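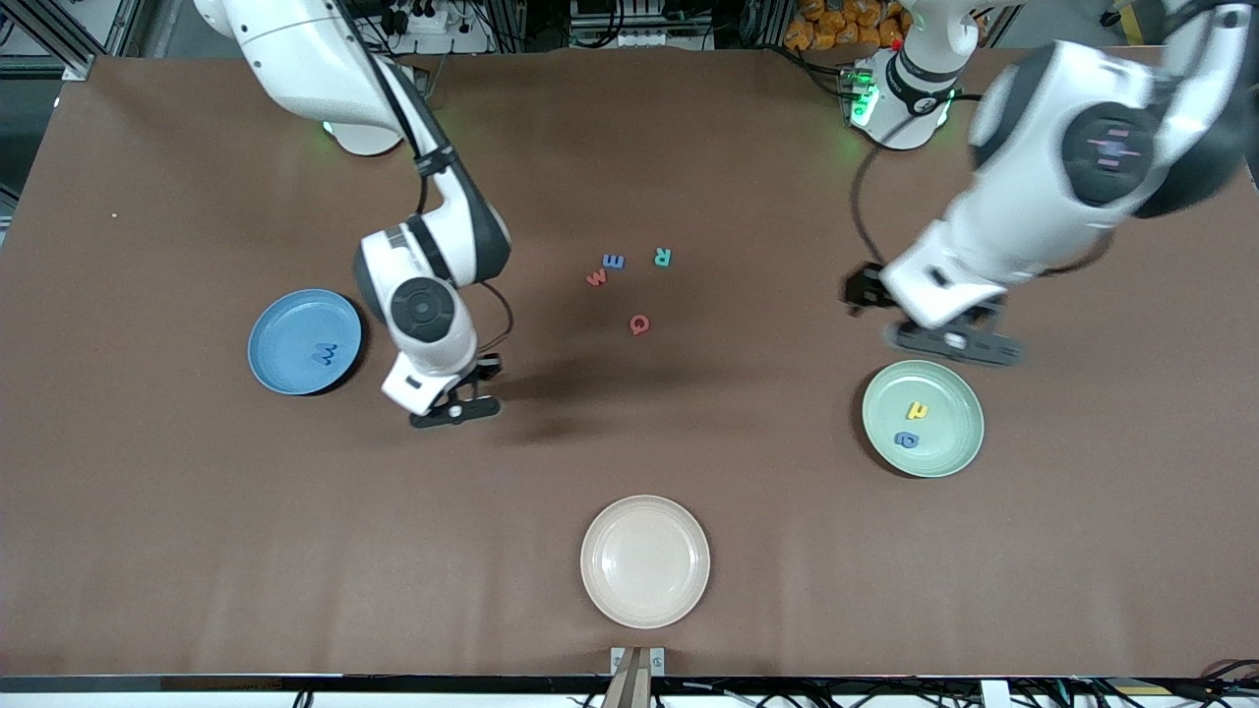

Two arms, foam letters, mixed-up sorting – help?

Kuledik
Our college club is doing a letter sorting task for the spring showcase. Two arms, three plates, a pile of foam letters in the middle. We've trained on 28 demos so far and it keeps muddling M and W. Blue letters on the blue plate seem worse, as they nearly match. Do we just need more demos, or are we doing something daft?

Lunutero
28 is tiny! We had the same trouble last year and it only settled down when we got near 1,000, taking turns over lunch (very dull, bring snacks). Mix up how the letters are lying too, sideways and upside down, or it'll only learn your tidy layouts. As for M and W, on a flat table they're more or less the same letter. I'd pick one and leave the other in the box.

McKinnon
swap the blue plate. sorted

Doso
Agree about the plate, but I wouldn't rush to 1,000. Try one arm on its own first and get that steady, then bring in the second. We spent most of February with 2 arms both going for the same letter and learnt very little from it. Also check your lighting – ours threw a big shadow right over the letters by mid-afternoon.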